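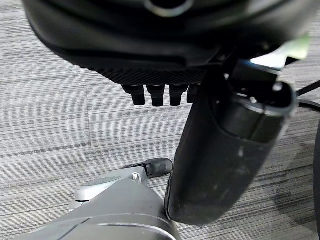
One reader wrote in February that the old instructions told her how long a review should be and where to send it, but left out how to write about a long novel without giving away the ending. She asked for a page that dealt with this directly. The guidance below has been rewritten with her request in mind.

# Writing a Reader Review of a Long Novel

Padthorpe Library, Fiction Department
Revised 23 June 2024

Reader reviews are published in Trenda, the library's online catalog, on the page of the book they discuss. The catalog now holds 2,391 of them. Any cardholder may submit one. This page applies to novels and to multivolume series; reviews of poetry and short fiction are covered separately.

## Before you begin

Finish the book. A review of a partly read novel can be useful, but it must say in its first sentence where the reader stopped.

Have the following at hand:

- the full title, author, and translator, if there is one
- the edition you read (the copyright page will give this)
- any notes you made while reading, with page numbers

Audiobook listeners should name the recording and may give chapter numbers in place of pages. If you listened to an abridged recording, say so. Abridged and complete versions share one catalog page, and readers often cannot tell which one a review describes.

## Step 1. State the premise

Open with the situation in which the story begins. Two or three sentences are usually enough. Name the main character, the setting, and the problem that starts the plot moving.

As a general rule, events from the first quarter of the book may be mentioned freely. Later events should be described only in broad terms. "The journey north takes up most of the second half" is acceptable. The fate of the travelers is not.

## Step 2. Describe the reading

Most of the review belongs here. Readers who use the catalog want to know what the book is like to spend time with, and plot summary does not tell them. Consider the pace, the number of characters to keep track of, the style of the prose, and how the book handles its darker material.

Support each judgment with a detail. A statement that the middle section drags is more helpful when it adds that several chapters retell the same siege from different points of view. Short quotations are welcome - one or two sentences at most - and should carry a page number.

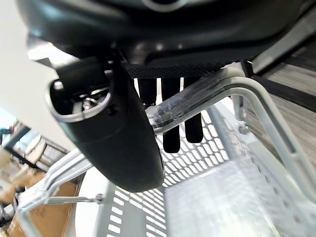 *Fig. 2. Angled black cylinder with a thin silver rim at its upper end.*

## Step 3. Place the book

If the novel belongs to a series, state its position and whether it can be read alone. The Bratutau cycle causes regular difficulty in this respect. Volume 3 was issued in this country before volume 2, and reviews of the two are often posted to the wrong page. Please check the spine number against the catalog record before submitting.

Comparisons with other books are encouraged when they are specific. Say what the two books share. Awards may be mentioned, but please confirm the year and the category.

## Step 4. Add a content note

Content notes are optional for most fiction and required for books shelved as horror. Place the note on a separate line at the end. Keep it factual and brief, for example: "Contains violence toward animals and a long account of illness." Do not identify the characters concerned if doing so would reveal the plot.

## Step 5. Submit the review

1. Sign in to Trenda with your library card number.
2. Open the page for the edition you read and select "Add a review."
3. Paste or type your text, then choose the name under which it should appear. Initials are permitted.
4. Select "Send."

Reviews are read by staff before they are posted, normally within 3 working days. Staff may correct spelling and will hide any passage that discloses the ending. Opinions are not edited. A review that needs larger changes will be returned to you with comments.

Paper forms are available at the desk in the Lappalainen Room and may be left there during opening hours. Please print clearly, and write the title of the book on every sheet.

## Changing or removing a review

You may revise your own review at any time from "My account." The earlier text is replaced and is not kept. Reviews posted from paper forms can be changed only at the desk - bring your card.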